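Safe Handling Rules for Shared Robot Cells
Progress report to the Mokgethi fund, spring period 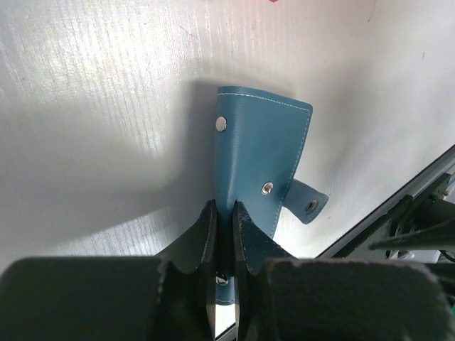
We are past the halfway point and I'm really pleased with where the rulebook stands. When Stiteck and Tulline agreed to run one set of handling rules across both sites, the draft was 11 loose pages of notes. It is now a working document that operators keep open next to the cell, and they argue with it, and it gets better every month.

Work since the last report

The grip rules are finished for soft goods: wallets, pouches, gloves, folded cloth. We logged 3,380 picks under the draft rules, 1,893 of them on leather and leather-like items. Leather was worth the extra time. A wallet with snaps and a loose strap can be gripped in plenty of ways that look fine and still leave a mark, so the rule now asks the operator to choose a grip spot clear of stitching and hardware wherever the item allows it. Where it doesn't, the pick is tagged and the item gets looked over afterward.

Fingertip checks moved from once a week to the start of every shift. This was the operators' own suggestion and I love it! They wipe the fingers, look for nicks, and write one line in the log. At Tulline the whole thing is done before the 7 a.m. start.

The reach-in rule took the longest. Our first version said "stop the arm before reaching in," and people read "stop" three different ways. The new wording names the button, the light to look for, and who may restart. Both sites signed off on it in April.

Training

We have trained 20 operators so far, all on the cell they normally use. The short practice session at the end (set up a pick, find the problem, fix it) is the part they ask to repeat.

Still open

Cables near the table edge. The two sites route them differently and we don't have one rule that fits both yet — Pumley has offered us bench time to try out a couple of layouts.

Tagged picks. There are 920 in the log and we have reviewed a little over half. The rest should be done by June.

Shiny and clear items are not covered at all. I would like to start on them next period if the fund is happy with that.

Budget

Spending is on plan. We moved a small amount from travel to spare fingertips, as agreed by email.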